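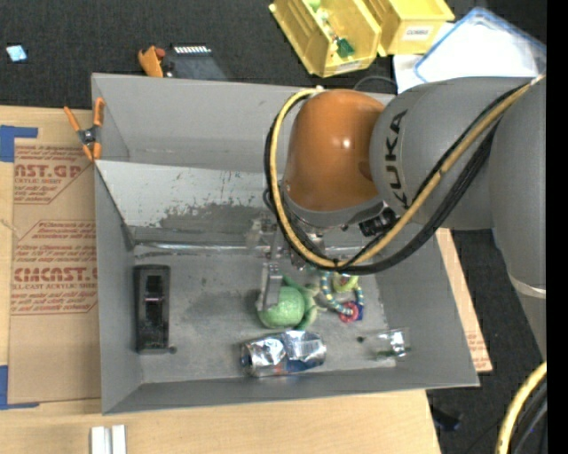 A green plush toy in a grey bin, beneath the gripper of a KUKA arm.

Running a Council Campaign from Home: Household and Workshop Notes
Plellport Residents' Information Service
Last revised Jun 25, 2020

Most candidates for the district council work from their own homes. The notes below concern the practical side of that work: paper, boards, badges, refreshments and the state of the spare room. They do not deal with election law, spending returns or nomination papers, for which candidates should consult the returning officer's guidance.

Receiving and storing leaflets

Printed leaflets should be kept flat, indoors and off the floor. A concrete garage floor will draw damp into the bottom of a carton within a few nights, even in May. If a garage must be used, stand the cartons on two lengths of timber and leave a hand's width between the cartons and the wall.

Do not open every carton on arrival. Open one, check the printing, the telephone number and the name of the ward, and leave the others sealed until they are wanted. Errors should be reported to the printer the same day.

Leaflets that have curled may be placed under a heavy board overnight. They should not be ironed. Certain inks will transfer to the ironing plate and from there to the next shirt.

Folding and bundling

A kitchen table is suitable for folding provided it has been wiped and fully dried. Crease each sheet with the back of a dessert spoon; a thumbnail becomes sore after the first hundred. Fold with the heading outwards, so that it is the first thing seen on the mat.

Bundle by street and not by round number. The Brolemness ward, in its present form, has 645 letterboxes on the hill side, and the longest single street accounts for 134 of them. That street is best split between two deliverers, odd numbers and even. Write the street name on a slip of scrap paper and place it under the band at the top. Wide rubber bands are preferred, as narrow ones cut into the edges of the paper.

A wooden spatula or a flat kitchen spoon is useful for pushing leaflets through stiff or brushed letterboxes, and keeps the fingers out of reach of dogs.

Garden boards and stakes

Stakes of planed softwood are adequate for a campaign of a few weeks. Cut the foot to a point with four strokes of the saw and sand the upper end lightly to avoid splinters. Treating the wood is unnecessary for so short a period, although a coat of leftover fence preservative does no harm if it is allowed to dry for two days before the board is fixed.

Fix boards with screws and washers. Staples pull through corrugated plastic in the first strong wind - a frequent complaint along the Skov road, which is exposed on the seaward side. Pilot holes should be drilled in the stake beforehand.

Before driving a stake, ask the householder where pipes and cables run. Permission to display the board should be obtained in writing, and the householder's wishes as to its position should be followed even where another position would be more prominent.

Boards may be cleaned with warm water and a little washing-up liquid. Scouring pads will dull the surface and should be avoided. Eggs should be rinsed off with cold water first.

Rosettes and clothing

Rosettes of satin ribbon should be stored in a lidded tin with the tails laid straight. A crushed rosette may be revived by holding it briefly over the steam of a kettle, with tongs, and reshaping it by hand. Dyed ribbon is not reliably colourfast, and a wet rosette should be removed from a pale coat at once.

Shoes worn for canvassing should be filled with newspaper each evening and left away from the radiator. Two pairs worn on alternate days will last longer than the same pairs worn one after the other.

Refreshments for helpers

Tea for a committee room is most easily made in a large pot and decanted into flasks. Scald the flasks beforehand. Soup is acceptable in cold weather, but should be served well away from the folding table and the canvass cards.

Eino Pitkänen of the Zendarley branch recommends a plain oat biscuit, baked hard, for carrying on rounds. Chocolate should be avoided for this purpose, as it marks the leaflets.

After the count

Boards should be collected promptly and the stakes drawn by rocking them gently from side to side. Fill the hole with soil and tread it down. Sound boards may be stacked face to face with newspaper between them and kept for a future contest.

Surplus leaflets may go in the household paper collection with the bands removed. Canvass cards carry personal details and must be shredded. Shredded paper may be composted in thin layers, mixed with grass cuttings.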